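Woneo Community Help
Topics > Education and Clubs > Robotics

Bin picking for a student competition: how should the team divide its practice time?

Posted by Pauline Parsons

I supervise the engineering club at a secondary school that has entered the Forkby Student Picking Challenge for the first time. The club consists of students aged 15 to 18, all of whom have completed the introductory course on arm safety. We have access to an industrial arm at a partner college in the late afternoon, and the heats are to be held in April.

The rules state that each team will be given a metal bin holding mixed household objects. The arm must remove as many as possible within the period allowed. Objects are not disclosed in advance, although the organizers have indicated that soft, rigid and irregular items will all be included. A dropped object may be attempted again. An object that leaves the bin and falls to the floor is lost to the team.

The students have so far recorded 1,023 pick attempts, nearly all of them with boxes and cans of regular shape. Their success with these is satisfactory. When a piece of cloth or a soft toy is placed in the bin, the results become poor, and when an object rests against a wall the arm frequently stops before contact. Two of the students wish to continue with the boxes until the program is reliable. The remainder wish to move to mixed objects at once.

I should be grateful for advice on the following points. First, how should the remaining practice be divided between simple and mixed objects? Second, is there an accepted method for dealing with items close to the walls? Third, what records should the students keep, given that the judges will ask to see them?

Trevor Gosling
Marked as helpful by the original poster

I have served as technical adviser to a college team in this challenge and in the Ackroyd Cup before it. My recommendation is that the team move to mixed objects without delay and return to boxes only as a short check at the start of each session. A program that has been adjusted for boxes alone will contain assumptions that the students have ceased to notice. The most common of these is that every object has a flat top and a center worth aiming for. A cloth has neither.

On the question of walls, our team defined a margin inside the bin and treated any object within it as a separate case. For those objects the gripper was turned so that the line between the fingers ran parallel to the wall, and the approach was made more slowly. Where the object still could not be reached, the arm was permitted one gentle push toward the middle before a second attempt. Please confirm with the organizers that pushing is allowed in your category. In the year I advised, it was permitted once per object.

The stops you describe are probably caused by the collision limits in the planning software and should not be removed. Ask the students to measure the bin again and compare their figures with the model. We found that our model treated the walls as vertical when they sloped, and a good deal of usable space had been excluded as a result.

Cloth should be approached at its thickest fold. A thin corner will often slip from the fingers during the lift, even when the first contact appears sound. Rounded containers lying on their sides should be gripped across the narrow direction, and the students should expect them to roll.

As to records, a plain table is sufficient. Ours had one row per attempt, giving the object, its position in the bin, the grip chosen, the result and the initials of the student in charge. The judges read it closely and asked the students to explain individual failures. By the final we held 3,000 rows, of which the last 1,000 were of far greater use to us than the rest.

zutico_parent

My daughter's team used the Zutico simulator at home in the evenings and it helped a great deal with the programming side. It does not handle cloth at all, however. I cannot comment on the wall problem. I would suggest that every student be given a turn at the controls, as the judges may speak to any member of the team.

Pauline Parsons
Follow-up from the original poster

I thank both respondents. The students have remeasured the bin and found the same fault in the model that Mr. Gosling describes. It has been corrected. The organizers have confirmed in writing that one push per object is allowed in the school category. The club has now adopted mixed loads for all sessions, with 3 boxes picked at the start as a check. I attach a photograph of the current practice load, and would welcome comments on whether the mixture is suitable.

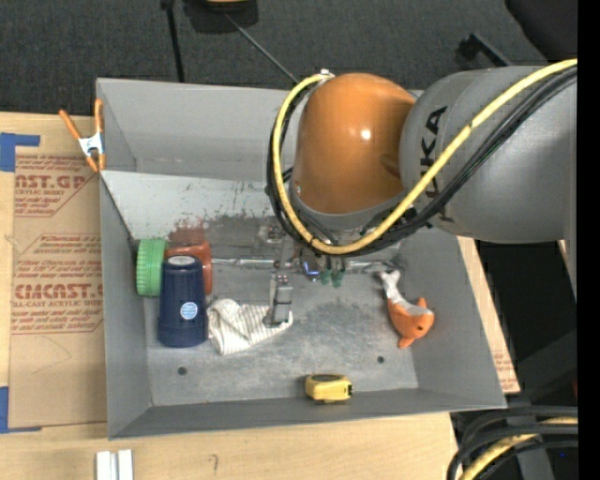
Related topics in Robotics

Choosing gripper fingers for soft objects
Arm safety forms for students under 18
Keeping a competition logbook: what judges expect
Travel and insurance for regional heats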